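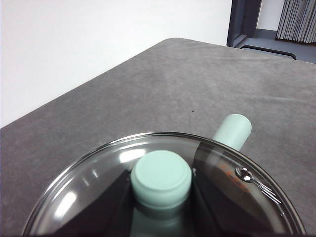 カテゴリ:礼拝配信・音響/対応履歴

件名:聖書朗読の字幕が礼拝配信で途中から表示されない
状態:解決済み(経過観察)
優先度:中
対象:Venda 字幕送出、Staltell 配信エンコーダ、Tremblay 聖書本文データ
設置場所:Fluvham 教会 礼拝堂後方 音響卓

■申告内容
主日礼拝の配信で、旧約朗読の字幕は正常に出るが、福音書朗読に入ると数節で止まる。堂内スクリーンには最後まで表示される。配信側のみ、直前の節が残ったまま説教に入る。5月に入ってから毎回発生。詩編の交読では発生しない。

■初期確認
・配信エンコーダの入力信号:正常
・音声:途切れなし
・字幕送出PCのCPU負荷:最大25%
・LANケーブル交換:変化なし
・字幕送出PC再起動:変化なし
・堂内スクリーンと配信で同じ朗読プランを使用していることを確認

■ログ抜粋
10:41 朗読プラン「旧約」開始
10:44 朗読プラン「旧約」終了
10:46 朗読プラン「福音書」開始
10:47 overlay: text length 354 exceeds limit
10:47 overlay: frame dropped, holding previous
10:52 朗読プラン「福音書」終了

10:47 以降、配信用オーバーレイの更新がすべて破棄されている。堂内用の出力には同じエラーなし。

■切り分け
(1) 福音書の箇所を別の章に差し替えて送出。停止する位置は変わるが、現象は再現。
(2) 旧約の箇所を福音書の枠に入れて送出。再現。したがって本文の内容には依存しない。
(3) 福音書の箇所を旧約の枠に入れて送出。正常。
(4) 両方の枠の設定を比較。福音書の枠のみ「段落単位で送出」が有効。旧約と詩編の枠は「節単位で送出」。

段落単位の場合、Tremblay の本文データでは段落が小見出しの区切りと一致するため、一画面分の文字数が大きくなる。堂内用レイアウトは文字を自動縮小して収める。配信用レイアウトは自動縮小が無効で、上限を超えた時点で更新を破棄し、前の画面を保持する。以降の節が上限内であっても、プランを開き直すまで復帰しない。

■原因
受難節の朗読劇用に、福音書の枠を段落単位に変更していた。朗読劇の終了後も設定が戻されていなかった。4月中は福音書の箇所が短く、上限に達しなかったため表面化しなかったと考えられる。ただし4月分のログは保存期間を過ぎており、未確認。

■対応
1. 福音書の枠を「節単位で送出」に変更
2. 配信用レイアウトの自動縮小を有効化(下限は標準サイズの83%)
3. 上限超過時の動作を「前の画面を保持」から「空白にして次へ」に変更
4. 朗読劇用の枠を別名で複製し、通常の礼拝プランから分離
5. ログ保存期間を90日に延長

■試験結果
リハーサルモードで、福音書朗読を冒頭から終わりまで二回送出。堂内、配信とも全節表示。エラー出力なし。
続けて朗読劇用の枠で受難の箇所を送出。自動縮小が働き、配信側でも破棄なし。ただし長い段落では下限サイズでも一行あふれる箇所が一つあった。その箇所は空白になり、次の段落から復帰した。

■翌週の礼拝での確認
旧約、使徒書、福音書とも正常。使徒書の途中で一度、節の送りが朗読より早くなったが、操作のタイミングによるもので本件とは別。録画にも字幕欠落なし。

■追加の質問と回答
・申告者より:ルビ付き本文を使うと文字数は増えるか。
→増える。Venda の文字数計算はルビを含む。節単位であれば上限には届かないが、段落単位とルビの併用は避けること。
・申告者より:過去の録画の字幕を後から直せるか。
→字幕は映像に焼き込まれているため不可。必要な回は説明欄に聖書箇所を記載する。

■残件
・朗読劇用の枠で一行あふれる段落の分割。次の受難節までに実施
・上限超過を操作画面に警告表示できるか、Venda のサポートに照会中
・奏楽者用モニターにも配信用レイアウトを流用しているため、縮小後の文字サイズを現地で確認

回答受領後に本票へ追記する。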